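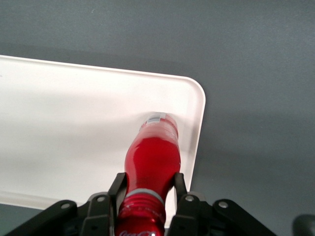 Serviertablett Udach von Ruvwood im Alltagstest: Nach einem Jahr immer noch gern in der Hand

7. November 2021

Eigentlich wollte ich diesen Beitrag schon im Oktober schreiben, aber dann kam die Apfelernte dazwischen, und wer einen alten Boskop im Garten hat, weiß, was das bedeutet. Die halbe Küche steht voll, man kocht Mus, bis die Gläser ausgehen, und am Ende verschenkt man doch wieder die Hälfte an die Nachbarschaft in Brutisberg. Jetzt ist Ruhe, der Tee dampft, und ich komme endlich dazu, über ein Ding zu schreiben, über das man sonst selten ein Wort verliert: mein Tablett.

Gekauft habe ich das Udach vor gut einem Jahr, nachdem mein altes Holztablett von der Großtante endgültig aus dem Leim gegangen war. Ich hatte es oft genug geklebt, und beim letzten Mal ist mir auf der Treppe der Griff in der Hand geblieben, mitsamt zwei Tassen und einem Milchkännchen, an dem ich sehr hing. Danach habe ich lange gesucht. Ich bin ja jemand, der für so etwas gerne drei Läden abklappert und hinterher noch einmal in den ersten zurückgeht (mein Mann wartet inzwischen im Auto). Geworden ist es am Ende die große Ausführung in Weiß, Artikelnummer 2427, aus Kunststoff, mit niedrigem Rand und gerundeten Ecken.

Bezahlt habe ich 64 Franken, und ja, da habe ich auch erst geschluckt. Für ein Tablett aus Kunststoff ist das viel Geld. Setsuko Yagi, mit der ich seit Jahren den Lesekreis bei uns im Haus ausrichte, hat mich rundheraus gefragt, ob da noch ein Kuchen dabei war.

Der Alltag

Bei uns wird ein Tablett wirklich gebraucht. Wir wohnen über zwei Stockwerke, die Küche ist unten, die Stube mit dem guten Licht oben, und alles, was gegessen und getrunken wird, geht über die Treppe. Morgens Kaffee und Brot, nachmittags Tee, abends gerne noch einmal Suppe in den tiefen Schalen von Tsuji, die so schön schwer in der Hand liegen und deshalb beim Tragen so unpraktisch sind. Drei davon gehen gut nebeneinander, ohne dass ich die Löffel obenauf balancieren müsste.

Am meisten freut mich, dass sich das Tablett beim Tragen kaum durchbiegt. Ich hatte vorher einmal ein billiges, das in der Mitte nachgab wie eine Hängematte, und bei jedem Schritt rutschte alles aufeinander zu. Das Udach bleibt auch mit voller Teekanne ruhig. Das Gewicht ist angenehm, leichter als das alte aus Holz, und meine Handgelenke, die nicht mehr die jüngsten sind, danken es mir.

Der niedrige Rand ist Geschmackssache. Mir gefällt er, weil ich die Tassen seitlich herunternehmen kann, ohne irgendwo anzustoßen, und weil das Ganze auf dem Tisch nicht so nach Kantine aussieht. Wer aber kleine Kinder hat oder gerne schwungvoll um die Ecke biegt, der wird sich vielleicht etwas Höheres wünschen. Verschüttetes hält der Rand zurück, solange es bei einem Schluck bleibt - eine ganze Tasse Tee ist mir einmal vorne hinausgeschwappt, direkt auf die Socken.

Was mir fehlt

Griffe hätte ich schon gern. Man fasst unter den Rand, und mit trockenen Händen geht das tadellos, mit frisch gewaschenen muss ich aufpassen. Macarena Montoya, meine Nachbarin von gegenüber, hat dasselbe Modell und behilft sich mit einem Geschirrtuch, das sie unterlegt und an den Seiten hochschlägt. Sieht ein bisschen nach Krankenhaus aus, funktioniert aber prima!

Auch rutschfest ist die Oberfläche nicht. Ruvwood verkauft dazu eine passende Einlage, die ich mir aus lauter Trotz nicht gekauft habe. Stattdessen liegt bei mir eine feuchte Stoffserviette darunter, sobald Gläser mitreisen. Das hat schon meine Mutter so gemacht, und es kostet nichts.

Pflege und Flecken

Weiß in der Küche, da haben mich alle gewarnt. Schwarztee, Rote Bete und Kurkuma sind die üblichen Verdächtigen, und ich hatte im Lauf des Jahres alle drei zu Besuch. Tee geht mit einem Lappen weg, auch am nächsten Morgen noch. Die Rote Bete brauchte etwas Natron und Geduld. Vom Kurkuma ist ein blasser gelber Schatten geblieben, den ich nach einer Woche am sonnigen Fenster nicht mehr gefunden habe. Mit Scheuermilch bin ich nie drangegangen und würde es auch niemandem raten.

In die Spülmaschine darf es laut Hersteller, nur passt es bei uns nicht hinein, ohne dass der obere Korb draußen bleibt. Ich spüle es also von Hand und stelle es hochkant neben den Brotkasten. Feine Kratzer hat es inzwischen, man sieht sie bei schrägem Licht, und mich stören sie nicht.

Würde ich es wieder kaufen?

Ja, wobei ich beim nächsten Mal auf einen Nachlass warten würde. Wer allein lebt und nur eine Tasse und einen Teller trägt, ist mit der kleinen Ausführung besser bedient, die nimmt auch im Schrank weniger Platz weg. Für Haushalte mit Treppe, Besuch und Teekanne bleibe ich bei der großen.

Yuzuki Ikeda hat mir nach dem letzten Beitrag geschrieben und gefragt, ob ich auch etwas zu den Suppenschalen sagen könnte. Mache ich gern, sobald das Apfelmus im Keller ist und ich wieder an den Schrank komme.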